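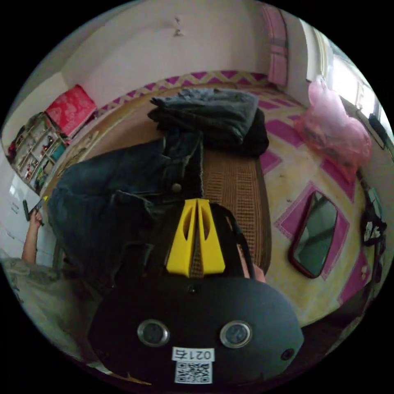 How often should you rotate a rug?
Twice a year suits most bedrooms. If one end gets strong sun, do it every three months.

I love this job! It takes one afternoon and the whole room feels fresh again. I do mine in March and again in September, and I've kept the same wool rug going for 22 years that way.

Start by vacuuming the top with the beater bar switched off. Go with the pile, and stay clear of the fringe (it gets chewed up fast). Then fold the rug back halfway and vacuum the underside and the floor – you'll be amazed at the grit that collects under there.

Now for the bed. Lift one end at a time with a helper and slide the rug out toward the door. Turn it end for end, lay it flat and ease it back under the legs. Set the legs a few inches away from the old dents.

For those dents, lay a damp white cloth over each one, press lightly with a warm iron for a few seconds, and fluff the pile with your fingers. Wool springs back beautifully! Skip the iron on synthetics and let an ice cube melt into the dent instead.

Check the pad while you're there. If it crumbles or sticks to the floor, replace it before the rug goes down.

Graça Nogueira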